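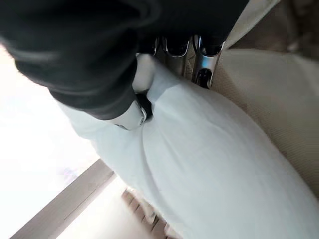
White fabric and chrome.

Linen room attendant, part time to start, Narnmont Guest House, Clullham

We need one person, maybe two. Mornings mostly. Starting as soon as you can, we've been short since April and it's showing.

The job
Sheets, towels, robes, table linens for the breakfast room. Sort, wash, dry, fold, press, put away, carry upstairs. Mending too if you can sew a button or close a seam. If you can't, we'll teach you, it's not hard. The embroidered pillowcases go out to Clorow and come back Fridays, so there's a count to do when the bags get dropped off and a slip to sign. Please do the count before the driver leaves. We lost a whole bag last spring and spent weeks going back and forth over it.

You would also help the housekeeping side on heavy checkout days. Stripping beds, wiping down sinks and taps, restocking bathrooms. Not every day. Weddings, holiday weekends, college graduation, that kind of thing. In a normal week expect one shift like that, some weeks none.

Hours
Five shifts a week, 7 to 12. One of them is a weekend shift and we rotate those. The schedule goes up two weeks ahead, on the board by the back stairs and by text. Swaps are fine if you find your own swap and tell Dwight. After 10 weeks we sit down and see if you want more hours. Last two people did, one is now head of housekeeping.

Pay
Same starting rate as housekeeping, goes up after your trial period. Ask on the phone and we'll tell you the number, it's being looked at this month and I don't want to print the wrong one. Paid every other week. Tips from the rooms are pooled and split by hours worked, linen room included. Breakfast after your shift, whatever the kitchen has. Shoes allowance once a year. Free parking behind the building, gets tight in summer. The bus stops at the corner.

What we're looking for
Somebody who shows up. Can be on their feet most of a morning and lift a full bag up one flight – the service elevator works but it's slow and the kitchen hogs it. Can read a care label. Careful with bleach. Okay working alone with the radio on for long stretches, and okay with being interrupted by a guest who wants two more towels right now.

Experience in a hotel, hospital, nursing home or dry cleaner is a plus. So is having run a house with four kids in it. No degree, no résumé needed, a note with where you've worked and when is plenty. English or Spanish or both. Arabic would be nice too, Shaimaa would love the company.

You do have to be 18 for the press. Basic background check, we pay for it.

Stuff people ask
Is there a uniform? Top only, we give you three. Wear your own dark pants and closed shoes.
Is it hot? In July yes. There are fans and the door stays open. Winter it's the best room in the house.
Can I do this with school? Several have. Tell us your class times up front please, not in week three.
Can I use my phone? Music, sure. Calls on break.
Do you hire couples or friends together? We have, ask.
Is there a day rate for just weddings? Yes, seperate list, put "call list" on your note and we'll add you.

Trial shift
Everyone does one before we decide, paid, three hours. You'll work along side Shaimaa Hajji, who has run the linen room for 9 years and folds a fitted sheet faster than most people can find the corners. Bring water and something to tie your hair back. We let you know within two days either way, and if it's a no you still get paid that week.

How to apply
Easiest is to stop by. 943 Benkirane Street, side entrance, ring and wait, it takes us a minute. Weekday afternoons between 1 and 4 are best, please not at checkout time. Ask for Dwight Boychuk. Or leave a note at the front desk with your name, a phone number, the mornings you can't work, and how soon you could start. The desk has blank application cards as well, if you'd prefer one of those.

Two references if you have them. A former boss, a teacher, a neighbor you've done work for. No relatives. We call after the trial shift, not before.

We'd like somebody in by the end of October 2026 but will keep looking until we find the right person, so if the sign is still in the window then we're still hiring. If you applied last year and didn't hear back – sorry, that was a mess on our end, please try again.

Dwight
Narnmont Guest House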